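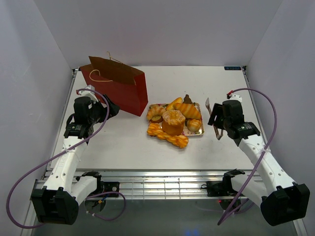 Cable routing took up most of June and half of the month after it. Both arms bolt to a single length of aluminium extrusion along the near edge of the table, which keeps the base spacing adjustable and means one datum for everything. The weak point of that layout is the run from the wrist back to the base. The purple cables now leave the wrist in one wide loop each, with enough slack that the last joint can go through its full travel without pulling on the connector. The earlier version had them tied flat along the upper link. It looked much neater and broke a conductor inside the insulation after 200 cycles. I replaced that cable, tied the new one down the same way, and had the same fault again, so I can't claim to have learned quickly.

The task for this stage is bagging: pick an item off the tray, carry it across, release it into the red paper bag. I use artificial pastries, partly because they keep and partly because they come in awkward shapes. The braided one overhangs the front of the tray and gives a jaw something to close on. The round bun is worse. Its sides curve away below the widest point, and a parallel grip that lands a few millimetres too high squeezes it downwards and out.

Results for the current configuration, 121 attempts in total:

Picks that failed at the grip: 9
Picks that gripped but dropped in transit: 5
Everything else reached the bag.

All five transit drops were with the long striped roll. It gets gripped off centre, swings, and rotates out of the jaw when the arm decelerates. Lowering the deceleration limit on the shoulder joint helps, at the cost of a slower cycle. A better fix would be to choose the grip point from the centre of the item's length, and I have started on that, but the code is not fit to publish.

The bag is a separate problem. Paper moves when touched. With the bag upright, the arm has to come in from above, and the forearm gets close to its height limit. Tilting the bag so that the mouth faces up and to one side shortens the lift considerably, but the rope handle then sits across part of the approach. Baoshan Gu suggested cutting the handle off. I would prefer to leave it on, as the next stage is for one arm to hold the bag by it while the other loads.

Notes on the enclosure, for those who asked after the last post. The walls are plain and pale. Before they went up, the vision code lost track of items whenever the light in the workshop changed, and Vilgot Tangen's bench lamp was enough to do it. The white tabletop shows every scuff, but segmentation against it is simple and I have not needed to tune the thresholds again. The patterned tray is less helpful. The small items near its edge sometimes merge with the pattern, and I may swap it for a plain one.

Still to do:

Strain relief on both wrist connectors. Currently they hold by friction alone.
Square up the left base on the rail. It creeps under load and I have been re-zeroing it each session.
Move the emergency stop somewhere I can reach while seated.
Return the torque wrench to Emiliano Montes.

The rail bolts are M5 into drop-in nuts. I have ordered the longer nuts and will refit the left base when they arrive.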